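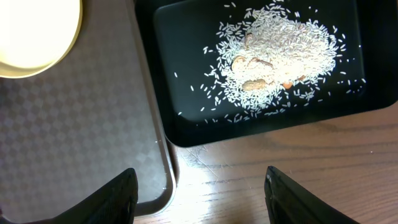
Figure 9. Sorting cell with the black tray of rice and nuts, gripper fingers open.

9. Good practice for the nut picking task

This section is for operators who prepare and run the sorting task on the Vanora cell. Please read it complete before the first run. The safety rules of section 2 stay valid for all steps below.

CAUTION: Food that was used in the cell is not for eating. Nuts are an allergen. Wear gloves, and keep the material in its closed and marked container when the task is finished.

9.1 Preparing the trays

1. Press the stop button and wait until the arm stands still. Do not reach between the fingers while the drive is on.
2. Wipe the table. Remove old grains also from the strip between the trays.
3. Put the black tray and the gray tray side by side, so that their long walls are parallel. The trays must lie flat on the table and not one on the other.
4. Pour the rice in the black tray in one heap. Loose grains around the heap are permitted.
5. Place the nuts in the heap and cover them partly with rice. Each nut must stay visible to the wrist camera. A nut that is fully covered is a fault of preparation and is not counted as a missed pick.
6. Use nuts of different shape and color. The peanut is normally the easiest to find. Small pieces close to the edge of the heap need more attention.

NOTE: Glare on the table is accepted. Glare on the rice is not. If the heap shines in the camera view, turn the lamp away or close the blind, and then check the view again.

9.2 Running the task

1. Leave the working area and close the gate.
2. Select the program Flevero Sort and set the speed to low.
3. Open the fingers fully before the arm goes down. The fingertips may touch the rice, but they must never press on the floor of the tray.
4. Keep one hand at the stop button during the first 2 picks.
5. If a nut falls outside of both trays, stop the run. Do not catch it by hand while the arm is moving.
6. Write the result in the log sheet directly after the run, also when the run was stopped.

CAUTION: Rice grains can enter the finger joints. If you hear a scratching noise, stop the arm, switch off the drive and clean the joints with a dry brush. Compressed air is not allowed, it pushes the grains deeper.

9.3 After the run

1. Move the arm to the park position and switch off the drive.
2. Check the fingertips for dust and small shell parts.
3. Replace the rice after 29 runs, or earlier if it is dirty or has broken grains.

Questions about this section go to the Coetzee service desk in Flekthorpe. Please have the serial number of the arm ready.

Section revised August 30, 2019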